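Pralteteo Pretend Café: Guide for Playrooms and Nurseries
Section 2. Laying the table

By now the board is fixed to its frame and you've checked it for wobble. Well done, that was the dull part! Everything from here on is the fun of it: plates, mugs, fruit and sauces, and a place for each of them so that small cooks can find what they need and get on with the serious business of lunch.

You will need the crockery bag, the food bag, a soft cloth, and a clear bit of floor to spread things out on. No tools for this section. Please keep the screwdriver out of reach once the board is up.

CAUTION: Check every play food for loose stitching, splits or small pieces coming away before it goes on the table. Set aside anything doubtful. Packaging, ties and tags go straight in the bin.

Setting the first place

1. Wipe the board with a damp cloth and dry it. Washing-up liquid is fine, scouring cream is not.

2. Find the round plate and put it down first, well in from the edge. The soft lavender-grey looks lovely against the white, and children who are still learning to lay a table have something big and clear to aim for.

3. Put the green mug to the right of the plate, with enough room between them for a hand to get in. Turn the handle towards the person who will be sitting down. Left-handed diners can have it the other way about -- swap it over and carry on.

4. Add one piece of fruit beyond the plate. We like the orange slice there, bright and easy to spot, and it stays out of the way until pudding.

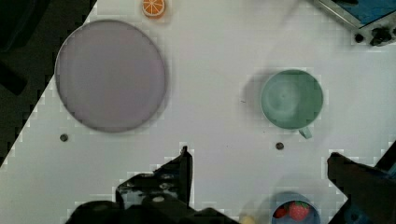 Lostaseck, May

This edition of the guide replaces the sheet that was packed with the first boards. The steps are the same but we've changed the order, and the crockery now comes before the food. Groups who tried it both ways told us the table filled up much more calmly with the plate down first, and having laid it over 100 times ourselves we agree.

NOTE: If your board is the 1,000 mm one you can lay a second place opposite the first. On the shorter board, keep to one place and use the spare crockery for washing-up games.

5. Stand back and look at the table from a child's height. Kneel if you have to. Can you see into the mug? Is the fruit in reach without leaning over the plate? Shift things until the answer is yes.

6. Let the children move it all. They will, and the table will be better for it.

Bringing in the sauces

Sauces make a café. A plate with nothing to squeeze over it is only a plate, but add the ketchup and suddenly there are chips, there are orders, there is somebody calling for more napkins. We are very fond of the ketchup.

7. Keep sauces off the board to begin with and bring them in when the food has been served. Pouring is its own little job and deserves a turn to itself.

8. Show how to hold the bottle: body at the top, cap pointing down, a good firm grip. Pretend sauce comes out at any speed you like, so let each child decide whether it glugs or dribbles. Sound effects are strongly encouraged.

9. Try passing it across as well as pouring from it. One person asks, the other hands it over, and then you change places. It's a very good way into please and thank you, and the children tend to invent the rest (ours once ran an entire complaints desk).

CAUTION: Use play bottles only. If you swap in an empty one from the kitchen, take off the cap and any loose seal, wash it out thoroughly and let it dry. Keep the café well away from a working oven or hob, and leave all warning stickers on appliances where they are.
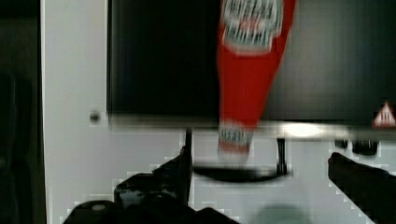
10. Choose a home for the sauces. An open shelf at the side is best, or a shallow tray under the board. Whatever you pick, stick to it for a couple of weeks so that everyone learns where to look.

11. Add the Cordero sauce rack if you have one. It hooks over the short end of the board and lifts off again for cleaning. The spare hooks are listed under part 838 at the back of this guide.

Plush foods and reading the labels

Soft foods are wonderful on this table. They're quiet when dropped, kind to toes, and there's often far more on them than you'd expect. Take a good look at the stitching together before play starts. Some labels have whole words on them, some have a picture, and a few have a bit of both, with leaves and vines and all sorts curling round the edge.

12. Lay the food label side up and ask what the children can find. Colours first, then shapes, then letters. On an embroidered ketchup label you might get as far as HEINZ, the words TOMATO KETCHUP and the date 1869, with the red tomato to hunt for as well.

13. Now turn it round so the words are upside down. Can anyone still find the K? Even the grown-ups slow down at this one, and it makes a cracking game for a rainy afternoon.

14. Play the matching game. Set out the fruit and the sauces, call out a colour, and have the children point to whatever answers it. Red and orange together are trickier than they sound.

NOTE: Follow the care label on each plush food. If there isn't one, sponge it with cool water, press it in a towel and dry it flat. Rubbing roughs up the pile.

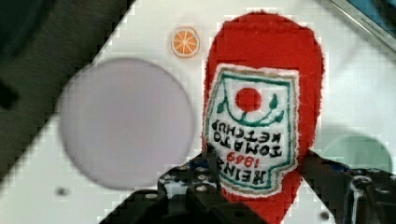
Rodrigo Esteban would put the reading game before the pouring: "Once they've squeezed the ketchup over everything they won't sit still for letters. I do labels first, while they're hungry, and sauce as the reward." His group also writes its menu from whatever words the children have found that morning, and we think that's a splendid idea, so do try steps 12 to 14 ahead of step 7 if your lot are lively.

Clearing away

15. Food first, into the food bag. Then the mug, then the plate.

16. Check under the board and behind the frame. Orange slices roll.

17. Wipe down the board, paying attention to the dips and edges where crumbs from real snacks collect.

18. Hang both bags on the Ekberg pegs, or any sturdy hook an adult can reach.

Go on to Section 3 for the menu cards and the till.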